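Kurau Teleoperation Study: Progress Report to Arnesura
Reporting period ending December
Prepared by Asuka Arai, with Cormac McGrath

Status. Work package 2 (demonstration collection) is on schedule. Work package 3 (policy training) started late and is covered at the end.

Collection. The target for the period was 400 demonstrations by remote control, and 400 were recorded. We rejected 26 on review, mostly for operator pauses longer than the limit in the protocol. Replacements will be recorded next month. A further 50 demonstrations were given by hand guiding, with the operator moving the arm directly. These are stored separately and will not be mixed with the remote set until the comparison is done.

Operators. Mairéad Gallagher and Oisín Tierney recorded all sessions. Both completed the Treloar training module first. Hand guiding gave smoother paths near the surface but tired the operators sooner, so those sessions were shortened.

Task. The operator steers a straight tool, pointed down, and pushes colored plastic blocks across a wooden board to match a spoken instruction. The set includes a heart, a star, a hexagon, cylinders and triangular prisms. 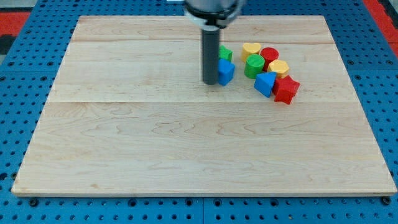
Starting layouts are now varied between episodes. In the first batch they were too similar, and the early policy learned the layout along with the task. Tool height above the board is fixed in software, which removed one source of operator error.

Training. The delay in work package 3 came from a storage fault at Jemico. The data was restored in full. First results on the remote set will be in the next report, and we request no change to the budget.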